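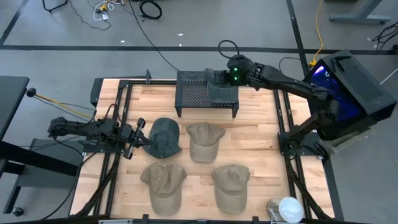 Manon McKinnon wrote to me that she'd put her favorite cap through a regular wash with the towels and it came out "like a taco," and could I please explain how to do it without wrecking the brim.

Sure can, Manon! I've been hand washing caps in my kitchen sink for years (I wear one pretty much every day from spring until the end of September), and it takes very little effort, mostly waiting.

First, check the brim

Before any water goes near it, flick the brim with your fingernail. A dull, papery sound can mean cardboard, and a lot of older caps have it. Cardboard turns to mush, so those get spot cleaned only - a damp cloth, a drop of soap, done. If it sounds more like plastic, you can go ahead and soak.

Also look at the label inside. If it says wool, use cold water the whole way and go easy on the rubbing.

What you need

A clean sink or a dishpan
Mild liquid laundry detergent, no bleach
An old soft toothbrush
A dry towel, plus a small one you don't care about

Washing

1. Fill the sink with cool water and swish in 2 teaspoons of detergent. More soap just means more rinsing, trust me.

2. Test a hidden spot first. Dab the inside of the crown with a wet white rag and see if any color comes off. I skipped this once with a red cap from a gas station in Sekness and had pink fingers all weekend.

3. Scrub the sweatband before you soak. That's where the grime lives! Put a little detergent straight on the band, work it in with the toothbrush, and let it sit while you find something else to do.

4. Lay the cap in the water and push it under. Leave it for an hour. If the water looks like tea when you come back, dump it and do another round.

5. Rinse under the tap until the water runs clear. Squeeze the crown gently, but don't wring it, and don't bend the brim.

Drying

Press the cap between two layers of towel, then ball up the small towel and stuff it in the crown so it dries in a nice round shape. My friend Clifford Morin uses an upside-down mixing bowl and swears by it. Either way, keep it out of the dryer and off the radiator. A fan helps a lot, and mine are usually ready by the next morning.

If the brim has gone a bit flat, curve it with your hands while it's still damp and slip a rubber band around it (loosely, or you'll get a crease). Take the band off once everything is dry.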